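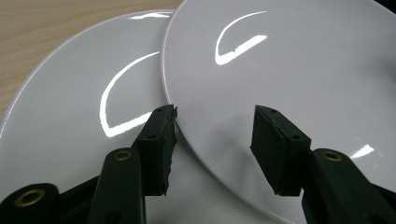
Yannick Lacroix fragte nach der ersten Sitzung, warum wir so viel Zeit auf Beispiele verwenden, die fast gleich aussehen, ein Teller sei doch ein Teller. Für das Lernverfahren stimmt das nicht. Es kennt nur Bilder und Greiferbewegungen, und zwei Teller, die sich halb überdecken, sind eine andere Aufgabe als zwei Teller nebeneinander.

Einheit 2: Beispiele aufnehmen mit dem Handgreifer

Der Datensatz Grultari umfasst zurzeit 805 Durchgänge. Ein Durchgang beginnt mit geöffneten Fingern vor dem Geschirr und endet, wenn der Teller abgelegt und der Greifer wieder offen ist. Alles dazwischen wird ohne Pause aufgezeichnet. Wer absetzt und neu ansetzt, verwirft den Durchgang.

Ausgangslage
Bei überlappenden Tellern wird immer der obere gegriffen, und zwar am Rand. Der Rand soll zwischen den beiden Schaumstoffpolstern liegen, bevor die Finger schließen. Die Lage der Teller wird nach jedem Durchgang verändert: Drehung, Überdeckung, Abstand zur Tischkante. Jede Gruppe nimmt 17 gültige Durchgänge auf.

Licht
Glasiertes Geschirr spiegelt die Deckenlampe. Solche Reflexe wandern mit dem Blickwinkel und können im Bild kräftiger sein als die Kante des Tellers. Wir lassen sie drin. Ein Modell, das nur mattes Geschirr gesehen hat, greift später gern nach dem Lichtstreifen. Die Lampe bleibt während eines Durchgangs unverändert, zwischen den Durchgängen darf sie gewechselt werden.

Tempo
Ruhig und gleichmäßig führen. Kurz vor dem Kontakt neigen viele dazu, zu zögern – das Modell lernt dieses Zögern mit.

Ungültig sind Durchgänge, bei denen
– der untere Teller mitgezogen wird,
– die freie Hand ins Bild kommt,
– der Greifer den Rand zweimal fasst.

Ungültige Aufnahmen nicht löschen, sondern mit »u« kennzeichnen. Tainá Macedo wertet sie für Einheit 4 aus.

Abgabe
Dateien bis 1830 Uhr in den Ordner der Gruppe legen, dazu ein kurzes Protokoll mit Geschirrsorte, Licht und Auffälligkeiten. Fragen zur Kalibrierung an Rok Shehu.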